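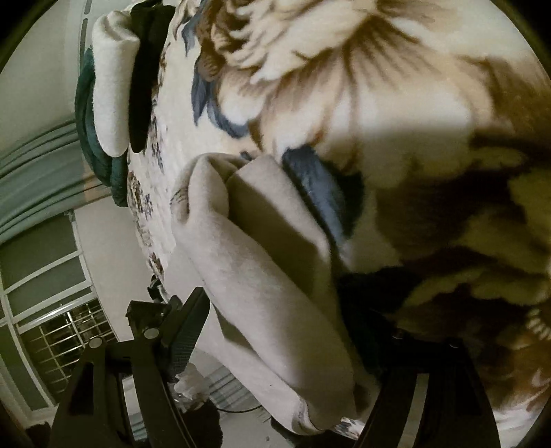 Romar build list
Date: 16/07/2024
Subject: Re: Finger pads for soft stuff (was: slipping on fleece)

Hi all,

Great question, and sorry for the long reply, but I have been up to my elbows in exactly this for weeks and I can't help myself. My hand-held gripper is on its third set of fingers now and I'm having more fun with it than with anything I've built in years.

Quoting the original so people on the digest can follow:

> I have the basic hand-held version put together from the Plerkitz
> plans, smooth printed fingers, trigger under the index finger. It
> picks up blocks and mugs all day long. As soon as I try a towel or
> a fleece throw it either slides off the top or grabs one layer and
> lets go when I lift. I've tried rubber bands around the tips and
> they roll off. Before I go and buy silicone sheet, is this a pad
> problem or am I just not squeezing hard enough? Also, is anyone
> running the wide lens on theirs, and does it get in the way?

Short version: I'd bet on the pads first and your approach second. Squeeze probably isn't it. I went down the squeeze road myself, put in the stiffer return spring, moved the trigger pivot out, and all I got was a sore hand and one cracked finger. (I still have the cracked one if anybody wants to see where it let go. Right at the second screw hole, along the layer line.)

What changed everything for me was switching one side to a perforated plate. Mine is flat and black with a grid of little square holes over the gripping face. The pile of the fleece seems to push into the openings a bit when you close on it, and then it doesn't want to slide along the plate any more. I did not plan this at all! I cut the holes to save weight and only noticed later that I'd stopped dropping blankets.

The other finger I left as a pair of plain bars. I tried perforated on both sides and it held like crazy, but then it wouldn't let go. You open up, and the cloth hangs there from the fuzz, and you have to shake it. One grippy side and one plain side is the best compromise I've found so far. If you work mostly with flat cotton you may want both, I haven't tested that enough to say.

Some notes on cutting the plate, for anyone who wants to try it:

Keep the holes square, with a solid border all the way around. My first one ran the holes right out to the tip and the tip bent the first time I poked a mattress with it.

Knock the corners down with a file on the gripping side only, very lightly. Sharp edges snag loops. I pulled a long thread out of a bath towel that I was told was a good bath towel.

Mount it so the face toes in slightly. When the fingers are dead parallel at rest, they spread apart at the tips under load and you end up holding everything at the base.

If you're printing the plate instead of cutting it, lay it flat on the bed. I know it's tempting to stand it up so the face comes out pretty. Don't.

Now the approach part. With fleece and plush you want to go for a fold. If the cloth is lying flat, come down with the jaws open, press, and close slowly so it bunches up between the fingers. You want a fat rounded roll in there, thick enough that both fingers feel it early in the trigger travel. If you pinch a single layer you're relying on the very ends of the fingers, and on mine that's the weakest spot. I practice on a heap on the bed: big flowered plush blanket, cream fleece, something navy tucked up against it, a couple more folded things toward the curtains. Mixed piles are a wonderful test because the layers cling to each other, and you find out fast whether you've got one item or two. My record for accidentally lifting the whole pile is not something I'm going to put on a public list.

On velvety fabrics, take your time with the close. They feel grippy in the fingers and then creep.

About the bracket. I'm on the boxy one with the two knobs, and I'd recommend it over the version that needs a hex key. I change the angle constantly while I'm trying fingers, and being able to loosen a knob with the thing still in my hand saves me a lot of muttering. Do put a washer under each knob. Without it the plastic wears into a little dish and the angle starts drifting, and you'll blame the pads. Ask me how I know.

And yes to the wide lens! I run one and would not go back. You do get the dark ring around the edge and everything toward the sides bends like a banana, so window frames look as if they've been left in the sun. For me it's worth it, I get both fingers and the whole pile in view at once and can see the cloth start to bunch. Two warnings. The first is light: black fingers next to pale fleece are hard to see down at the bottom of the view, and I've been thinking of putting a strip of light tape along the outside edge of each finger. The second is the cable. A loose one will find its way onto the floor and under your foot. I now route mine back along the body with two ties, when I remember.

Weight, since somebody always asks: I haven't put mine on a scale since the new plate. It's comfortable for roughly 20 minutes and then I want to put it down. The cutouts in the body help. I've opened mine up as far as I dare and it's still plenty stiff, so if you have the solid body there's material to be had there.

For the silicone sheet question, I'd hold off. I tried a thin one glued on, and it was lovely on mugs and picked up so much lint from the fleece that it was basically felt by the end of the afternoon. It wipes clean, but you'll be wiping it all the time. If you do buy some, get the smallest piece they sell.

One thing I have not solved and would love ideas on: puffy stuff. Quilted jackets, comforters, anything with stuffing in it. The shell is slick and the filling squashes away from the fingers, so I end up chasing it around the bed. Longer fingers helped a little. Kamel was mentioned here a while back as a source for flexible finger blanks, does anybody have a set of those mounted on this body, and do the holes line up or do you need an adapter?

I've put my plate drawing in the files area under Kistik, it's number 2322. The hole spacing in there is the one I'm using now, ignore the older drawing next to it. The screw pattern matches the Plerkitz body, but measure yours before you cut, because there seem to be two versions of that part floating around and they differ by just enough to be annoying.

I'm hoping to have a proper side-by-side of plain, perforated and ribbed fingers ready by October. If you make a set in the meantime, please post how it does on towels, I've only got the one kind left.

Happy cutting!

P.S. On the rubber bands: if you want to keep using them until you have a plate, cut a shallow groove across the back of the finger for the band to sit in. Got me through the first month.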